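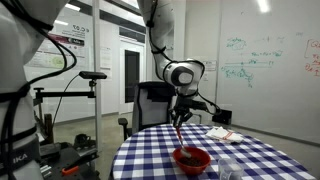
Can a Robot Set My Table Yet? I Spent a Wednesday Finding Out

I have wanted a machine to do my dishes since I was tall enough to be handed a sponge, so when the folks at Wieczorek said I could come out to Bivville and watch their kitchen work for an afternoon, I was in the car before I'd finished reading the email. (I brought snacks. Nobody else ate them.)

Wieczorek is a small outfit that writes the software side of this stuff, and the project I went to see is called Fura. The idea is simple enough to explain to my mother: take the dull little jobs that happen at a table – spooning, scooping, passing a cup, moving a napkin out of the way – and see how many an arm can get through without a person stepping in.

The one I watched longest was the spoon. There's a red bowl with dark brown bits in it, a spoon with a red handle, and a gripper that has to pick up that handle and do something useful with the other end. My nephew mastered this before he could say his own name. For the arm it's a real problem! A spoon handle is thin, it slides along the rim, and if the fingers close a little too far down or at a bad angle, the round end goes somewhere you didn't want it.

The team set themselves 80 tries for the week, and by the time I got there they had finished 21 of them. Of those, 16 counted as good, meaning the spoon was held properly and ended up where it was supposed to go. The other five went down in the log as misses. I asked if that was a decent score and got a shrug and a "depends who's hungry," which I wrote down because I liked it.

What surprised me was how slow it is. You know how you stir your coffee while reading your phone and yelling at the dog? None of that. The arm comes down, stops, thinks it over, creeps a bit closer, and by then I'd have eaten the bowl and rinsed it. One good try took 12 seconds from the start of the move to the grip, and I was told that was a quick one.

I also asked about the tablecloth, which is blue and white checks and looks like it came straight from a picnic. A plain gray surface would be easier on the software, they said, but people eat on tablecloths, and they'd like to know now if a busy pattern is going to cause trouble. So far the cups bother it more than the checks do. Clear plastic is hard to pick out when you can see the cloth right through it.
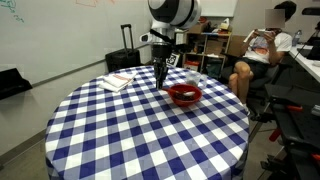

Grorkbridge, the catering company that has been following Fura with an eye on its own lunch counters, is less patient than I am. Its view, passed along to me by email, is that a counter worker fills a tray in the time the arm needs to find the spoon, and that it won't be buying anything until the speed at least triples. It would, however, happily take a machine tomorrow that could wipe down tables after closing, when slow doesn't matter and there's no line out the door.

I think that's fair, and it lines up with what I saw. The grabbing is getting pretty good. Doing the grabbing on a messy table, at lunch speed, next to a cup somebody just moved, is a different job, and the Wieczorek people didn't pretend otherwise. They want to finish the 80 tries first, then swap the bowl for a deeper one and start over, and after that they'll try folding the napkin (I'm told cloth is a nightmare, and having met a fitted sheet I believe it).

The next round is planned for September, and I've asked to come back. Until then I'm still on dish duty at my house.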